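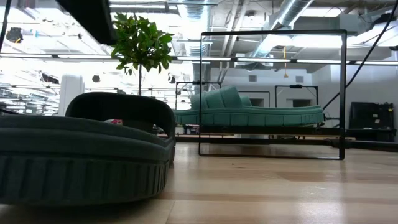
侧面固定相机的视野，机位很低，近处为青绿色物体，后方顶灯过曝。

Jekton 双臂工位二月维护纪要
Masero 设备组通讯　2024年3月19日
整理：Fergus Forsyth
分享 6　评论 2

Jekton 工位二月份停机一次，处理了指尖更换、腕部相机复位和侧面固定相机的曝光。停机前的累计抓取次数为 2,955 次，计数取自控制器日志，包含空抓。以下按实际操作顺序记录，参数以工位旁的纸质卡为准，卡上没有的在文中给出。

一、断电与支撑

双臂先回到停放位，再切伺服。左臂停放位的肘部偏低，切伺服前须有人托住前臂，等抱闸吸合声之后再松手。右臂没有这个问题。上一版作业卡把两臂写在同一行，现已拆开。

断电之后先查线缆，再动夹爪。重点看腕部转接处和肘部外侧，这两处的线在大角度翻腕时受拉。左臂腕部有一根扎带勒得过紧，外皮有压痕，芯线通断正常，扎带剪掉重扎，留出一指的活动量。右臂的线圈在臂体上方，翻腕时会扫到框架横梁，已改走外侧。改线后两臂都要手动走一遍全行程，走的时候看线，不看屏幕。

二、指尖更换

旧指尖的磨损集中在尖端内侧，右指比左指明显。原因是拖鞋类工件的抓法：一指伸进鞋面带下方，另一指从外侧压住，伸进去的那只指尖每次都要蹭过鞋床的纹理面。平直工件看不出这种偏磨，换成拖鞋之后一周就能摸到棱。

拆指尖之前，先在记录本上抄下指上的手写编号。编号写在指的下缘，靠近安装座，手套容易蹭掉，字迹淡了就当场补写。安装座螺钉共 6 颗，对角松开，对角上紧，螺纹胶用低强度的。上次用了中强度，拆的时候滑了一颗，取断钉用掉一个下午。

新指尖装上后做三项检查：闭合时两尖端是否对齐，全开时是否碰到相机支架，空载闭合电流有没有台阶。对齐允许的偏差卡上写得很清楚，超了就松开重装，不要靠垫片找。
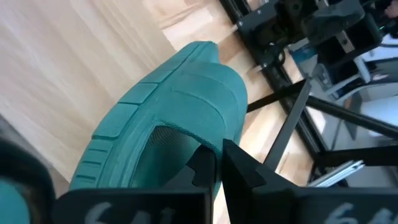 腕部相机视野，两指夹住青绿色拖鞋，指下缘可见部分手写编号（“641”“64”）。

三、腕部相机复位

换过指尖之后腕部相机必须重新核对。支架本身没有动，但拆安装座时手会压到支架，经常偏一点。核对方法沿用 Mulder 工位那一套：夹爪半开，两指尖应同时落在视野下部，指尖在画面中的位置与存档图比对。偏差大就松支架螺钉重新对，偏差小则只更新外参，不动机械。

这次左侧相机属于后者，右侧相机松了重对。重对后第一次标定的残差偏高，擦净标定板再做一次，恢复正常。标定板请放回盒内，不要平放在桌面上，木屑和胶条残留都会粘上去。

镜头用干的无纺布擦，不用酒精。镜头前方有黑色件反光时，先确认是不是指面本身的光泽，再去调曝光。新指尖的表面比旧的亮，头几天会有这种情况。

四、侧面固定相机

侧面相机机位低，几乎贴着台面看过去，视野上半部分会带进天花板的灯和风管。自动曝光被灯带拉低，近处的深色工件就发闷；手动把曝光抬上去，灯又全部溢出。目前的做法是锁定曝光，以近处工件表面的纹理能分辨为准，背景溢出不管。增益固定，白平衡固定，三个值写入启动脚本，重启后不再需要手动设。

遮光板的方案讨论过，暂不采用。板子装上之后会和左臂的停放位冲突，除非把停放位再往外移，那样左臂就要伸到台边以外。Clurkent 供的短遮光罩到货后再试。

五、台面与框架

黑色铝型材框是工位的定位基准，相机和两臂的坐标都从它推出来。框架松动的症状不明显，表现为抓取点缓慢地朝一个方向漂，容易误判成标定问题。本次逐个检查了角件，远端一个角件的螺母有松动，拧紧后做了标记线。以后每次停机看标记线，线错开就说明动过。

木台面清洁用拧干的布，顺木纹擦。胶带残留用塑料刮片，金属刮刀不要上台。
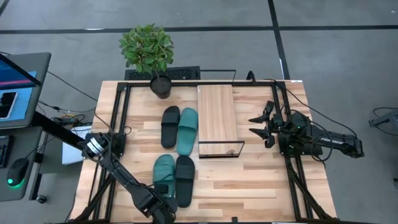 复位用的摆放顺序也在这里统一一下。拖鞋按一黑一绿配成一对，鞋头朝远端，两对上下排列，上面一对黑在左，下面一对绿在左。颜色左右对调是有意安排，为的是让左右臂在验收时都抓到深色件和浅一些的绿色件。木板放在拖鞋右侧，长边朝向远端。盆栽靠远端框边放，验收时不移走，双臂的路径要能避开它。键盘可以留在远端台边，不得越过框内侧。

摆好后先低速空走，手放在急停上。空走没有异常再放开到正常速度。低速阶段如果听到腕部有规律的咔嗒声，先停，查扎带尾巴有没有剪齐，多数是它在刮壳体。

六、遗留事项

左臂停放位的抱闸响应比右臂慢，尚未超差，下次停机复测。工位与旁边电脑桌之间的线缆仍然散在地上，需要加线槽，尺寸已量，等采购。台边地面的黑色胶带是通行界线，搬设备的同事请从线外绕行。

备用指尖库存剩 2 副，低于安全库存，已提交补货。新指尖到货后请先写编号再入库，没有编号的不要上机。

作业卡新版放在工位左侧文件夹，旧版请撕掉。

评论 2　分享 6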